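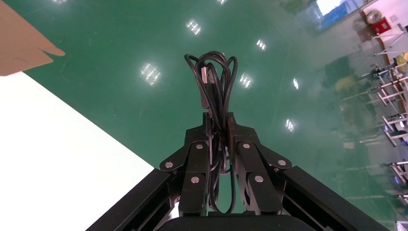

Gripper, cable, green floor. Wednesday's catch.

March 17, 2021

Bench time from six until they turned the heating down. I had meant to fix the fingers. I spent the first hour hunting for a 2 mm hex key that was in my shirt pocket, next to the pen I had also lost.

For the record, the arm is now called Galanis, after the name stenciled on the crate the motors came in. The previous name was not fit for the sign-up sheet at Nindgate, where you have to write down what you are working on and people read it while they wait for the kettle.

Cable is a rotten thing to pick up. A block sits there and lets you take it. A coil of cable has opinions, and a different set of them each time you put it down. I picked it as the test piece in September, when I was full of confidence, and wrote in this same notebook that it should take "a weekend or so." I have underlined that twice since, in two colors.

Today's score: 52 tries, 34 good ones. A good one means the coil stays pinched while I say the full name of the workshop out loud, slowly, which is my standard and I see no reason to buy a stopwatch. Most of the bad ones went the same way – fingertips close on a single strand, strand slides, whole lot goes down in a heap. Three times the fingers closed on nothing and the arm rose up with great dignity to show me what it had got.

Changed the closing speed after supper (crackers, standing up). Slower is better. I had it set at 100 because that is a nice number and because the old controller liked it. The new board from Istach doesn't care what I think is a nice number. At half that, the tips meet without kicking the loops sideways. Should have tried it in January instead of reprinting the mounts, but I enjoyed reprinting the mounts.

The screws on the linkages want watching. One had backed out a good half turn by eight o'clock. Threadlocker, blue, and not the red again. I am still apologizing to a drill for the red.

The floor is no help either. It's handsome, I'll give them that, and the lights bounce off it so hard that my detection code spent part of February convinced that the lights were objects. I've told it to ignore anything that bright. It now also ignores the good spoon.

Brurness is the next open day and I said I'd bring something that moves. I'd like 1,000 cycles on it before then without touching it. At tonight's pace, with me putting the cable back by hand each time, that is a lot of evenings of fetching for a machine that is supposed to do the fetching.

To do: threadlocker. Shorter screws for the base. Rubber for the fingertips, the thin kind – there was an inner tube in the scrap bin last week if the bike people haven't had it. Write the speed down somewhere other than my hand. Crackers.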